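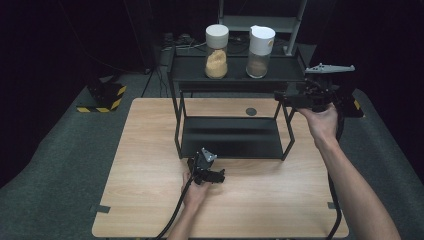 So I've had the Waken hand grippers from Triltix for nearly 30 days now, and a few of you asked if they're worth it. Short version: mostly yes, with some grumbling about the cables.

If you haven't seen these, you hold one in each hand and do a normal chore, and the kit logs everything so a robot arm can learn from it later. No arm needed at your end, and that was the whole draw for me (my Deltden arm is in pieces again!).

My test job is kitchen stuff. I've got a small black two-tier rack on a wood table, a couple of clear jars with white lids up on the top shelf, one with a brown powder in it and one with yellowy grains. I came home with 101 recordings from the first week and threw out plenty of them.

What I like

They feel good in the hand. The pale marker plates on top stay put, and tracking held up even when I had one gripper down low over the table and the other up at shelf height. Setup took me 7 minutes once I'd done it a couple of times. The fingers are flat and black with a round brassy insert near the tip, and they look like they'll last.

What bugs me

The cables, obviously. There's one trailing off each gripper and I've snagged them on the table edge more than once. My other gripe is the onboard camera, which sits so close to the action that anything big and pale turns into a giant blur with the finger sharp beside it. 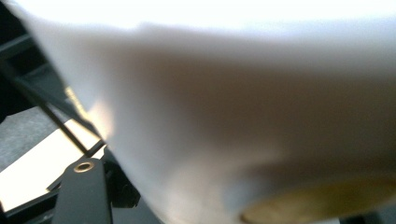

Would a wider lens fix it?

I tried the Peixoto clip-on and sent it back. It got me a little more at the sides and made close-up stuff look worse. For now I just dim my lamp and live with it. The whites still blow out, but I can always find the finger, and the software seems happy enough with that. 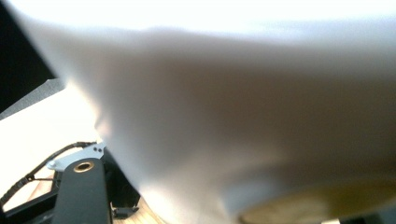

Price and what's next

The pair with the software cost me 3,726 dollars, and yes, I winced. There's a rental plan too - I'd start there if you only have one project in mind. I'm keeping mine. Next up is a longer cable and a proper go at scooping, probably in June once the Deltden is back in one piece.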